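How does a robot learn to pick up a ball?

Have you ever watched a baby try to grab a spoon? The baby misses, then tries again, and after many tries the hand knows what to do. A robot has to learn too, but it starts with less than a baby. It does not know what a ball is. It does not know what "up" is.

In the old way, a person wrote every move for the robot. Go forward, stop, close the fingers, lift. This is fine if the ball is always in the same place. If someone moves the ball by the width of your thumb, the robot closes its fingers on the air.

So at Juvetard we use another way. We give the robot examples, many of them, and a computer program looks for what is the same in all of them. We call this a learning system. One example is one try from beginning to end. It keeps two things together: what the robot's camera saw, and how the arm moved at that moment.

Who makes the examples? People do. A person holds a small controller, a bit like the one for a video game, and drives the arm. Our youngest learning system is called Plivham, and for its first lesson we made 933 examples. Then we looked at each one. Some had a mistake inside, for example the person stopped halfway to scratch their nose. After we took these out, 791 were left.

Many of our examples come from a pretend room inside the computer. We call the pretend room Grotby. In Grotby there is a table, a robot arm and some things to practise with, and all of it is drawn by the computer. If a ball rolls away, you press one key and it is back. Nothing breaks, and you do not have to crawl under the sofa.
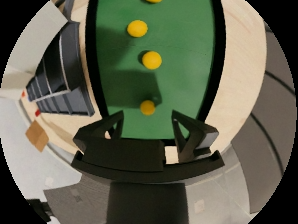

A good set of examples must have many differences in it. Think of learning to ride a bike. If you only practise on one flat street, the first hill will be a surprise. For the robot we change where the balls are, and where the light comes from, and sometimes the colour of things. Shadows are important too. To a computer, a dark shape on the table can look like a real object, until it has seen enough shadows.

When the examples are ready, Plivham studies them all night. In the morning we give it a test with balls in places it has never seen. The first time, it had 300 tries and it picked up the ball in only 18 of them. We were a little sad — but we made more examples of the places where it missed, and it studied again.

Try it at home with a friend. Your friend closes their eyes and is the robot. Put a sock on the table and guide your friend's hand to it. Do this a few times, then move the sock and let the "robot" try alone. Which of your examples helped your friend, and which one was missing?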